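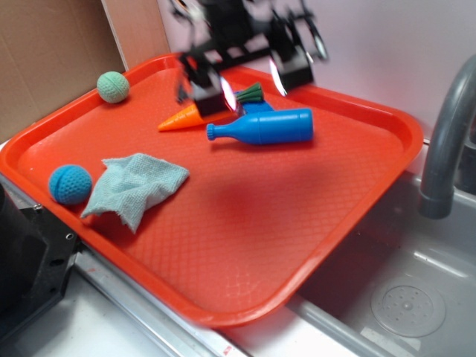

Carrot, bottle, two balls and a washcloth: the tray setup, mid-session

I have been wanting to write this post for weeks, and every evening I sat down to do it I ended up collecting more examples instead, so you can guess how things are going. They are going great! I am having the most fun I've had with a hobby since I built the (terrible, beloved) plotter.

For those just arriving: I'm teaching a small arm to pick things up and put them where I'd like them. I don't write out the motions. I drive the arm by hand through a job, the computer records what the cameras saw and what the joints did, and later a model trains on all of it and tries to do the job by itself. The drawing-robot people in the comments last time asked what a day of it is like, so this post is about the gathering part. Training gets one paragraph near the end, and it's short.

The current project is called Takircombe. I name all my projects after made-up villages, don't ask. The last one was Prandach, which was blocks only, square blocks on a square board, and it worked so well that I got cocky. A block looks like the same block from nearly anywhere. You can grab it on two sides and it comes up level. I trained Prandach on a pretty small pile of demonstrations and it was stacking within the week, and I walked around the house feeling like a genius.

Then I gave it a sock. Oh boy.

So Takircombe is about variety. The tray is the orange-red one with the diamond pattern in the floor, and everything happens inside its rim. I love that rim. Balls roll, and the rim keeps them in reach of the arm. The diamond pattern is more of a mixed blessing. A ball will sometimes settle on it where I put it and sometimes go wandering off toward the low side, and then I've got a moving target in a demonstration that was supposed to be a simple one. I keep those, by the way. More on that below.

The objects are toys and kitchen stuff, mostly from a bag my sister's kids outgrew. The carrot has become the star. It's got a pointed end and a leafy end, and it matters enormously where you take hold of it. Pinch near the tip and it swivels in the fingers like a compass needle. Take it by the fat part just below the leaves and it stays put. I must have known this about real carrots all my life without ever once thinking it, and now I think about it in the grocery store.

The blue bottle is the opposite kind of problem. Lying down, it's wide at the body and narrow at the neck, and the gripper can manage either one, but the two grips feel completely different from the controller. With the neck grip the body hangs down and swings. With the body grip the fingers have to be open nearly all the way, and if I come down even a little crooked I nudge it and it rolls. In my first batch I mixed the two however I felt like it. Big mistake! The model learned something halfway in between and kept closing on the shoulder of the bottle, which slopes, and the bottle squirted out like a bar of soap every single time. I laughed until I had to sit down, and then I threw out that whole batch and started over.

Now I pick a grip before the session and stick with it. For this stretch it's the neck when the neck is clear and the body when something is lying in the way. That's a rule a person can follow without agonizing, and so far it seems to be a rule the model can pick up too.

Then the cloth. I adore the cloth. It's a plain little light blue-gray thing and it's never the same shape twice. I drop it from a hand's height and let it land however it lands, peaks and folds and all, and then I have to find a fold that the fingers can get either side of. From the controller it's a little puzzle each time. You look for a ridge, line the fingers up across it, go down farther than you think you should, close, and lift slowly. If I've only caught the top layer it comes up as a long dangly ghost, which is fine, it still counts as picked up. What I try not to do is straighten it out first to make my own life easier. I caught myself doing that in December, patting it into a nice neat tent before each go, and of course a model raised on neat tents has no clue what to do with a heap.

A session goes like this. I make coffee. I start the recording program, check that the camera views are all live and that the arm goes to its home position, and do one throwaway run to get my hands warmed up. Then I do a set of 40 demonstrations, stop, stretch, and look back through some of them at double speed. One set in the morning and one at night if I've got it in me. Between runs I reset the tray, and resetting is where most of the real thinking goes, which surprised me.

When you reset by hand you have habits. I didn't believe I had any, and then Brynhildur Sveinbjörnsson, who I know from the Bundgaard forum and who has been doing this a good deal longer than me, told me to plot where each object sat at the beginning of every run. I plotted it. My carrot was in the upper half of the tray practically always, and pointing left practically always. I'm right-handed and I put it down the way you'd put down a pencil! There was a big bare patch in the near right corner where nothing had ever started out, not once. No wonder the arm went vague whenever I put something there.

My fix is embarrassingly low tech. I cut up index cards, wrote a patch of the tray on each (far left, near middle, and so on), and put them in a mug. Draw a card for the carrot, draw a card for the bottle, and so on. A coin flip decides which way the pointy things point. If two objects draw the same patch, they go on top of each other or jammed together, and I'm not allowed to redraw. Those crowded ones turn out some of my favorite runs. Picking the carrot with the bottle right alongside it is a whole different job from picking a carrot in open country, and you have to choose which side to come in from so you don't shove the neighbor.

Okay, the keeping of bad runs. I used to delete anything that wasn't smooth. Ásdís Þórarinsdóttir, who helped me write the recording program and puts up with a lot of late-night messages, argued me out of it, and I'm so glad she did. Her point was that the model is going to miss sometimes, and if all it has ever seen is perfect picks then a missed pick puts it in a place it has never been. So now when I fumble I carry on. I open the fingers, back up a bit, look again and go for it again, and all of that gets saved as one run. I tag it "recovery" and leave it in. What I still delete: runs where I bumped the camera, runs where I reached in with my hand, runs where I sat there for ages deciding what to do. The dithering ones are poison. The model learns to hover. I had a version that would drift over the green ball and just hang there, deep in thought, forever.

Speed is its own subject. I get faster as a session goes on, and by the last several runs I'm really swinging the arm around, so the same pick that took 11 seconds at the start takes 6 by the end. In the camera views the gripper goes to a smear. I'm still making up my mind on whether this is bad. Brynhildur thinks I should hold one tempo all the way through, and she's probably right, so lately I've been humming something slow (yes, out loud, yes, the same song) and it helps more than you'd think.

The location is the counter, with the right side of the tray hanging out over the sink. I like the light there, and the little shadow the arm throws over the tray shifts through the day, so morning sets and night sets look different from one another. I used to fight that with lamps. Now I figure it's free variety and I write down the time of day in the notes for each set.

About those notes! I keep a plain text file, one line per set: which objects, which grip rule, time of day, anything weird. "Cloth caught on left finger twice." "Green ball kept rolling, kept all." When a trained model does something odd I go back and read the lines, and a good half of the time the answer is sitting right there. I cannot recommend this enough, and it costs you a minute.

The training paragraph, as promised: it runs overnight on the old desktop, which I call Unico, and I try not to stand over it. The version from the latest data picks up the balls very reliably, does the carrot well in the open and so-so in a crowd, and got the cloth in 9 tries out of 11 when I tested it before breakfast. The cloth! I had my toothbrush in my mouth and I cheered anyway. The bottle is still the hard one, especially with the neck pointing toward the rim, where there's not much space to get a finger in.

Next I want to run a couple of sets with nothing but bottle-against-the-rim, and after that swap in some objects it has never met and see what it makes of them. I've got a wooden spoon and a rubber duck waiting on the shelf. If you're doing anything similar, tell me how you handle resets, I really want to know, and if you've got a better system than a mug full of index cards I will switch to it tonight.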